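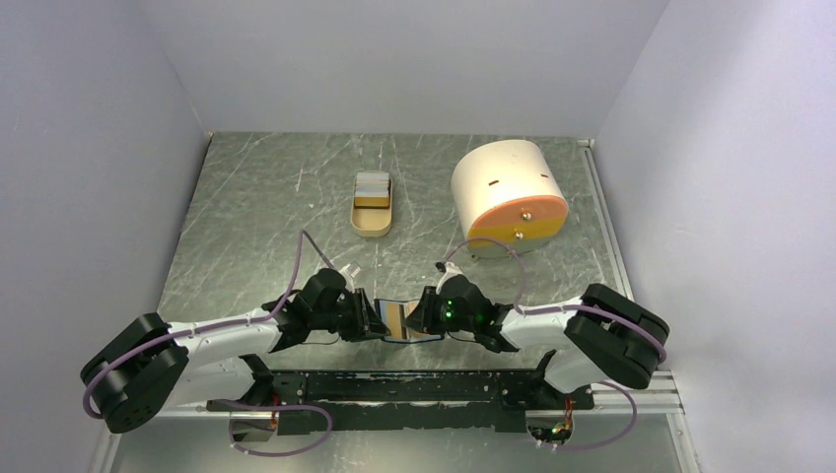 ## 6. Card and wallet work

Everyone who unpacks a Murell asks whether it can do the chores yet, and we do understand! The fair answer is that it can be taught small pieces of them, slowly, with you standing by. Putting a card into a wallet is a lovely piece to begin with, fiddly enough to show you where two arms are clever and where they are still all thumbs.

1. Stand your cards on edge in the tray, packed towards one end, so there is room for the fingers to get in.
2. Run the hand-over routine first, passing one card from arm to arm. Please be patient with it. Duangjai Klinhom's bench in Dokitville ran 548 hand-overs before she was happy to bring a wallet anywhere near.
3. Open the wallet and bring the card up to the sleeve. Set the grip to Low and let the card find the opening at its own pace.

> **Caution:** Don't practise with a bank card you need. A pinched magnetic strip may never read again, and an old library card teaches the arms just as much.
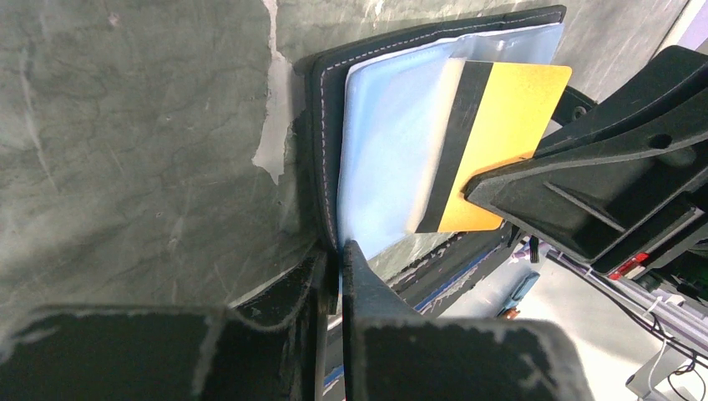
4. Once the card is started, ease the gripper open and push gently with the closed tip. If the sleeve wrinkles up ahead of the card, press Pause, back off a little and try again.
5. Look over the finger pads when you finish. Ours get scruffy long before they stop gripping, but do change them at 1,000 cycles all the same.

> **Note:** Leather holders vary a great deal, and stiff ones can spring shut. For those, use the Ongart profile, which brings the second arm in from the side at half speed. 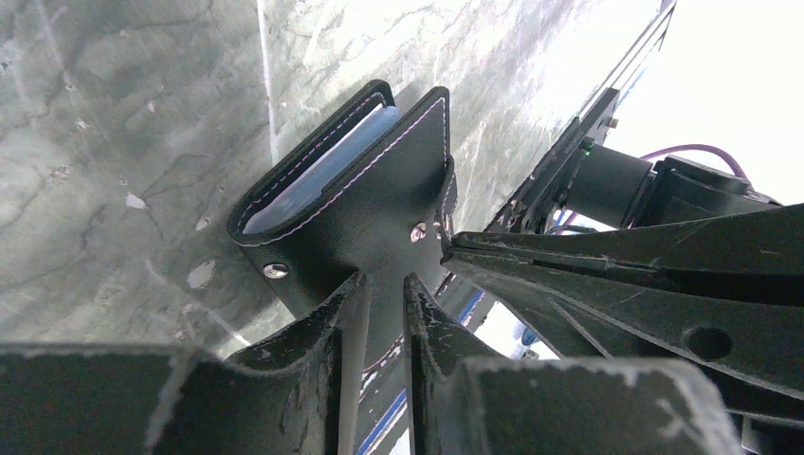
Fig. 6.3: Black leather holder, with the second arm's tip close to its right side.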